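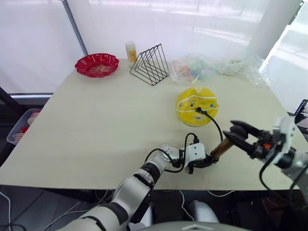

Both arms at the big table, with the yellow disc on the end of its cord.

Home Stories Workshop Tales About Log in

4 min read

I'd named the robot Puteo before it could do anything, and Ingvar said that was asking for trouble. You don't name a calf before it stands up, he said (he grew up with calves, I grew up over a chip shop, so I let him have that one).

We'd been at it since September, in the upstairs room at Skudska, where you pay by the month and bring your own tea. All I wanted was for two arms to hold one thing between them and not fight over it. One arm was easy! Two arms were like my aunts with a tablecloth.

"Try it slower," said Ingvar.

"It's already slow."

"Slower than that, then."

So I set it to some 14 seconds for a move the length of my hand, and we pulled up two stools and watched like people waiting for a kettle. The left gripper closed. The right one closed. I stopped chewing. On attempt 156 they'd pulled against each other so hard that the whole left arm shuddered, and I'd gone out and sat on the stairs for a bit.

This was 157.

"It's holding," I whispered, as if it might hear me and get nervous.

"They're both holding," said Ingvar. He had a hand over his mouth. Then he took it away and said, very quietly, "Good girl, Puteo," and went bright red – and I've never let him forget it.

We left her like that for eight minutes. Neither of us wanted to be the one to tell her to let go.

31 shares 8 comments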